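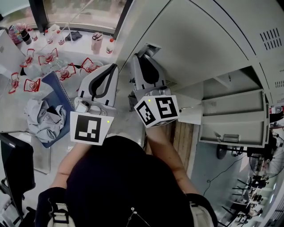 How long should a household keep its paper records?

Most routine bills may be discarded after one year, while tax papers and the documents that support them should be kept for considerably longer. Deeds, wills, birth certificates and adoption papers should be kept permanently.

The question was put to me in August by a reader, Hoi-yan Huang, who had inherited her parents' house in Nastley and with it a spare room filled to shoulder height with envelopes. I replied to her privately at the time. Several similar letters have arrived since then, and a fuller statement of my practice is set out in this post.

My own system was adopted after the move from Jorkton. Before that move the household held nearly 3,000 sheets of paper, distributed among a hall closet, two desks and the top of the refrigerator. The work of sorting took 11 evenings. Much of what was found had no further use: warranties for appliances sold long ago, bank statements from an account closed before my marriage, and a complete run of water bills in duplicate.

The papers that remain are divided into four groups. The first is permanent and contains records of birth, marriage, property and military service. The second contains tax returns and everything attached to them. The third is for contracts and policies currently in force, and a policy leaves this group when its replacement has been received and read. The fourth holds the present year's bills and receipts. It is emptied each January, and this remains the only part of the arrangement that my family has ever praised.

Readers should note that periods of retention differ from one place to another and that a person who is self-employed will ordinarily need to keep more. Anyone in doubt should consult an accountant before destroying anything. I did not do so on one occasion and was obliged to request a copy of a property survey from the county, where it was located after a delay of two months and billed accordingly.

On the matter of scanning, opinion is divided. My former colleague Vilhjálmur Holst scans every document on the day of its arrival and keeps almost no paper at all. I have not followed him. Scans are useful for receipts, many of which fade, and for any page that must be sent to an insurer. An original signature or a raised seal is another matter, and those papers are kept in their envelopes in a fire-resistant box. The box has a key, and the key has a duplicate held by my sister.

Labels deserve more attention than they usually receive. A folder marked "Important" will in time contain everything. Each of my folders carries the name of the issuing office, the subject and the first year of its contents, in that order, written in pencil. Lai-ching Fang has written to recommend colored tabs. I tried them for one winter and found that I could not remember what green stood for.

Papers bearing account numbers should be shredded. A small machine is sufficient for the purpose if it is allowed to rest between batches. Mine accepts four sheets at a time, and it will stop without warning if a staple is left in.

Correspondence of a personal nature falls outside these rules. Letters from my grandmother are kept in the order in which they came, in a shoe box, and I have no plan to sort them.

Comments on this post remain open until the end of the month. Questions on the storage of photographs will be taken up separately, once I have finished with the albums from Skoruston.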